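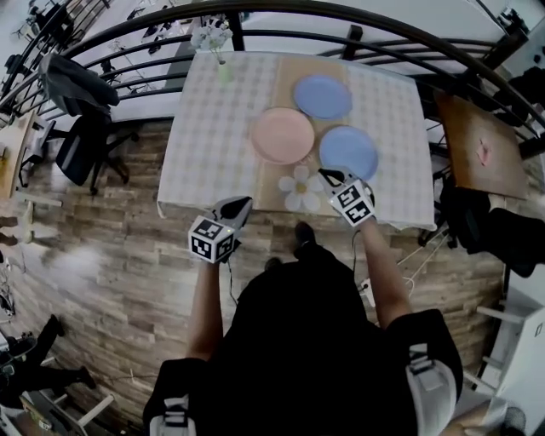 A dining table with a checked cloth and a tan runner.

Pundeo Questions Battery Claims on Refillable Vape Pens

Pundeo, the online vape shop, will stop printing "all-day battery" on its product pages from December. The company says the phrase means very little, and that it should have gone sooner.

Staff ran 9 pen models from stock, each on a full charge and at a medium setting. Makers promised a full day of use for every one. Only two got there. The Bunerura pen claims 259 puffs per charge and stopped well short of that. The Jarkora came closer, but took longer to charge than its box says.

"Puff counts depend on how long a puff is, and most boxes don't say," the company said in a statement. "We asked. One maker, Weerakoon, sent us its test method. We are still waiting on the others."

Product pages will now list battery size, charge time and the shop's own result - good or bad. Pens that fall below 80 percent of the maker's claim will carry a note.

Pundeo sells to adults only. Orders placed before 7 p.m. ship the next working day.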